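Most of my October went into the hand cell at Kulilier, which we all call Wolau now. I pulled both wrists in August and put them back with new screws, then spent 30 evenings (my poor dog!) chasing a drift in the right one.
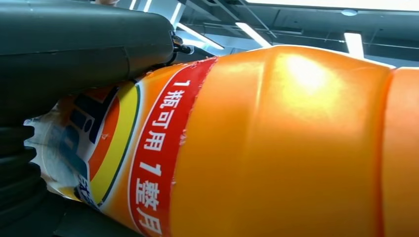
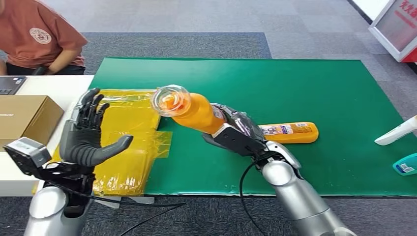 Wrist slack is what I check first every morning, before I load a single program. I grab the forearm, wiggle the hand, and listen for a click. After that I look at the cables, and the long loop hanging off the right wrist gets an extra minute from me – too short and it tugs when the hand tips a bottle over, too long and it snags on the table edge. Mine is finally where I like it! Next up is grease for joint 9, if Avis ever ships it.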